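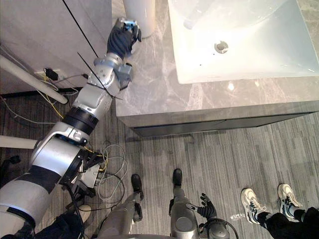
3.2 Sensory evaluation of the dried pasta

The samples of Caletti pasta were cooked in 13 batches, each in fresh water with the same quantity of salt. Figure 3 gives the mean firmness score of every batch. The panel was led by Ermelinda Moreira and had received its training in April, before the first samples arrived from the mill in Grestcombe. The panelists tasted the pasta plain, without oil or sauce, and drank water between the samples.

In total, 1594 scores were collected. Of these, 685 concern firmness and the others concern smell, color and stickiness. The pasta dried at low temperature received higher scores for firmness than the pasta dried at high temperature, and this was against our expectation. Quintela and Salgado found the contrary for a flour with more protein, so the type of flour may explain a part of the difference. We did not measure the protein of each sack, and therefore we cannot confirm this.

For smell, the panelists agreed less among themselves. Several of them wrote "toasted" in the comments for the high temperature samples, and some considered it a defect while others liked it. The score sheet did not allow to separate these two opinions.

Figure 3. Mean firmness score by batch, for low and high drying temperature. Bars show the standard error.

The stickiness scores are treated in the next section, together with the cooking loss.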